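Trelladis Opens Demonstration Collection Program for Two-Armed Robots in Small Retail Settings

MOLLBRIDGE, 28 May 2024 – Trelladis, a developer of learning software for service robots, announced today that it has opened a data collection program at its Mollbridge site. The program will gather recorded examples of everyday counter work, including picking up packaged food, placing it in baskets and trays, and returning items to their racks. The recordings will be used to train Miah, the company's control system for robots with two arms.

The first stage of the program calls for 4000 complete recordings. As of this announcement, 1394 have passed review and been added to the training set. Trelladis expects to finish the first stage in December.

Each recording covers a single task from beginning to end. A trained operator guides the two arms by remote control while the system stores the movement of each joint, the opening and closing of the grippers, and the view from cameras at the station. A written instruction is attached to each recording so that Miah can learn to connect ordinary language with the actions that carry it out. A reviewer then watches the full recording and decides whether it should be kept, corrected or set aside. 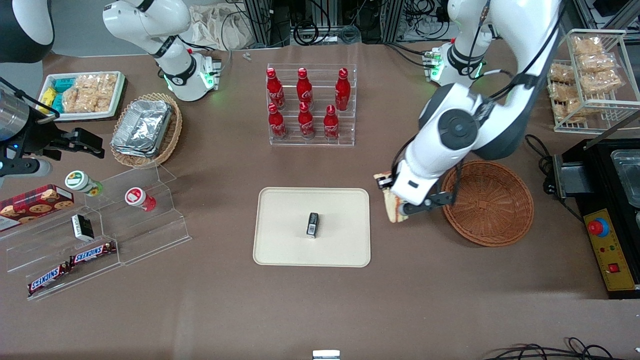 Miah is trained on whole tasks at a fully stocked table, where the item that is wanted must be found among many that are not. Trelladis chose this approach after early trials in which a system trained on one object at a time performed poorly when other goods were placed nearby. The stations in Mollbridge are therefore laid out with the kinds of products a small shop would keep within reach of the counter. A basket task, in which one gripper carries a flat snack item to a round woven basket, is recorded with bottles standing on a clear two-tier rack, bags of rice crackers on a wire rack, and chocolate bars on a stepped display stand. Operators are instructed to leave the surrounding goods in place unless the written instruction says otherwise.

Packaged food presents particular difficulty for robotic handling. Soft wrappers fold under pressure, clear bags reflect light, and foil containers can be dented by a grip that would be suitable for a bottle. Trelladis has written separate handling guidance for each type of package and revises it as reviewers report common errors. Recordings that show a dropped item followed by a successful second attempt are kept in a group of their own. The company intends to use them to teach the system how to recover from a mistake without human help.

The program employs 30 operators, each of whom completes 8 days of instruction before contributing to the training set. Instruction covers safe conduct near moving arms, use of the emergency stop, and the pacing of movements. Operators are asked to work at a steady speed and to avoid pauses in the middle of a motion, as hesitation in the recordings can be copied by the trained system. Shifts include scheduled rest periods, and operators rotate between recording and review.

Table layouts are changed on a regular schedule. Baskets, trays and racks are moved to new positions, and products are replaced with others of similar size. Layouts that will be used to test Miah are kept separate from those used for training, and no recordings from the test layouts enter the training set.

The work is being carried out with Jorkuston, which supplies the display fixtures and advises on how goods are arranged in small stores. Under the agreement between the two companies, Jorkuston will also provide a closed test area in which Miah will be evaluated without an operator at the controls. That evaluation will begin after the first stage of collection is complete. Neither company has set a date for use in stores open to the public.

All recordings are made at staffed stations on company premises. No customer information is collected, and the recordings do not include sound. Trelladis will publish a summary of the first stage, including the number of recordings accepted and rejected for each type of task.

About Trelladis

Trelladis develops learning software for two-armed service robots used in retail and food service. The company is based in Mollbridge.

Media inquiries may be directed to the Trelladis communications office in Mollbridge.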